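Corness Publishes Bench Comparison of Hand-Held Grippers, and Stops Short of Picking a Winner

STALVILLE, October — Corness, an independent test shop for automation equipment, today released the results of a comparison between two hand-held gripper tools with built-in wide-angle cameras. The short version for buyers: neither tool did everything its sales sheet led us to expect, and the camera deserves as much attention as the fingers.

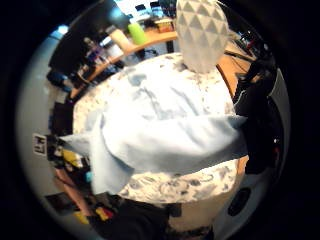
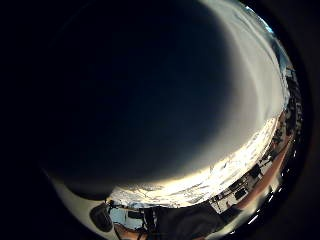 Wide-angle views from the Stalville bench work. In the first, a light blue cloth lies over a marbled object; in the second, a dark shape close to the lens takes up most of the view.

The tools came from Mühlbauer and Bendton. Both are held by a person, who carries out a task by hand while the camera records it. The recordings are then used to teach a robot arm the same task. Suppliers in this field like to say that an hour of this work replaces days of programming. Corness did not test that claim and does not repeat it as fact.

Over 13 sessions, operators made nearly 3000 grasp attempts on household items, with soft goods given the largest share. Cloth was chosen on purpose. Rigid blocks make any gripper look good, and most of the demo footage sent to us by suppliers shows rigid blocks.

The Mühlbauer tool closed more evenly on thin fabric and was easier to hold at a low angle. Its trigger was stiff, and operators complained about it by the end of the longer sessions. The Bendton tool was lighter and quicker to set up, but its finger pads had to be cleaned often to keep their hold on smooth items. Corness considers both problems fixable. It also notes that both were present in units sold as finished products.

The camera results are less flattering. A wide lens mounted near the fingers takes in a great deal of room, but a sleeve, a hand or a large object held close can cover the part that matters. Glare is a second problem. Corness asked reviewers to mark every recording in which the grasp point could not be seen at the moment of closing. They set aside 21 recordings from one session alone. Software that scores recordings only by length or file health would have passed all of them.

Corness recommends that buyers ask for raw, unedited recordings before placing an order, and that they try the tool on their own items under their own lighting. A success rate quoted without a list of the objects used should be given little weight.

The full report, with session notes and the scoring sheet, is available on request from the Corness office in Stalville. Neither supplier paid for the work or saw the results before release. A second round, covering wrist-mounted cameras on a fixed arm, is planned. Corness will publish it whether or not the suppliers like what it says.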